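The Bag, the Basket and the Onion

A wry guide to putting the vegetables away, from someone who has lost this fight most weeks since November

There is a drawer in my kitchen that I don't open in front of guests. It is the one under the toaster, and it holds 91 plastic bags. I know the number because my neighbor Renato Salinas bet me it was under 50, and Renato pays his debts in coffee.

Most of those bags came into the house with a purpose. They were going to organize my produce. I had read somewhere that people with orderly refrigerators sleep better, and I was sleeping badly, so one Tuesday I went to Gadarden, the housewares store by the bus depot, and asked where they kept the things that would fix my life. Aisle 21, it was. I came home with zip-top bags, a basket with holes in it and a clear box with compartments, which I still can't find a use for and will never throw out.

A sorting job needs a clear surface, or so the books say. In practice the surface collects whatever you last had in your hands. Pliers, say, or a utility knife. You push them toward the middle, tell yourself you'll walk them back to the garage later, and start on the vegetables around them.

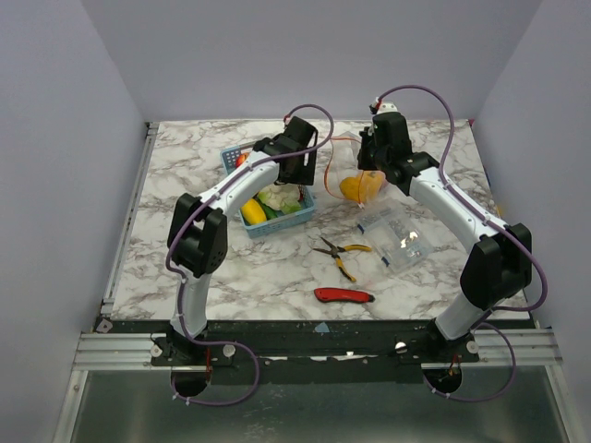 The case for the bag

The zip-top bag is a wonderful thing until you have to put something in it. Flat on the counter, it's sealed to itself with a grip that would shame a bank vault. Held up in the air, it sags. You need one hand for each side of the mouth and a third for the onion, and the human body was signed off before anyone raised this.

Colored zippers help. I was a snob about them for years, and paid less for the kind with the invisible track, and spent many evenings running my thumb along the wrong edge. A bright orange one you can find without your glasses. You can also see from across the room whether it's shut, although in my house the answer is generally no.

Then there is the matter of who shares with whom. My aunt kept onions in a paper sack on the cellar stairs and peppers in the cold, and would sooner have seated two divorced cousins together than let them touch. I put them in the same bag. They look terrific in there, purple and yellow, like the colors of a minor college football team.
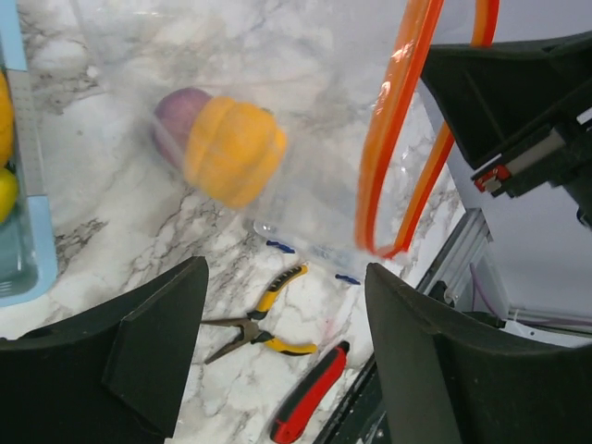
The case for the basket

Ferenc Veres, who ran the produce counter at Halász for most of my adult life, has no patience with any of this. Ferenc is a basket man. "You put a vegetable in a bag, you forget the vegetable," he told me, turning over a squash as if looking for its papers. "In a basket it looks at you."

He has a point there. A basket with holes lets the air in, and it lets the guilt out. A carrot laid across the top of one is a carrot you will have to deal with by Thursday's soup. The same carrot in a bag at the back of the shelf can be put off until it bends.

The trouble with the basket is leaves. Anything with a round, solid body behaves itself. Anything in the cabbage line has a leaf that sticks up, and that's what you grab, knowing perfectly well that you shouldn't. You should get your hand underneath. Ferenc gets his hand underneath.
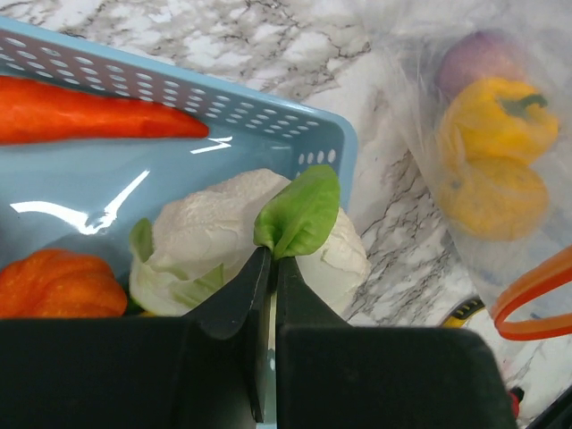 I pick it up by the leaf every time, and roughly half the time I'm left holding a leaf.

For a while I tried to settle the matter with science. I downloaded Findex, an app that promises to track what's in your refrigerator if you type in every single item. I typed in 652 of them before I noticed I was logging the same jar of mustard again and again. Then I tried a storage system by Misier, all stacking lids and little vents. The lids are in the drawer with the bags. If you want them, they're yours.

What I do now is a compromise that pleases no one. The big awkward things stay in the basket, out where they can look at me. The onion and the pepper go in the bag, which I open slowly, pinching one edge and waiting for the other to give up. Renato has watched me do this and says he has seen tents go up faster. It was a 300-second job, by his watch, and he had nowhere to be.

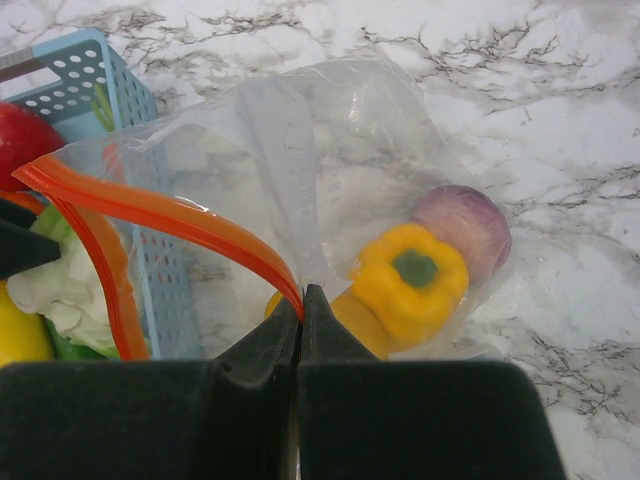
Onion and yellow pepper, sharing a bag against my aunt's advice.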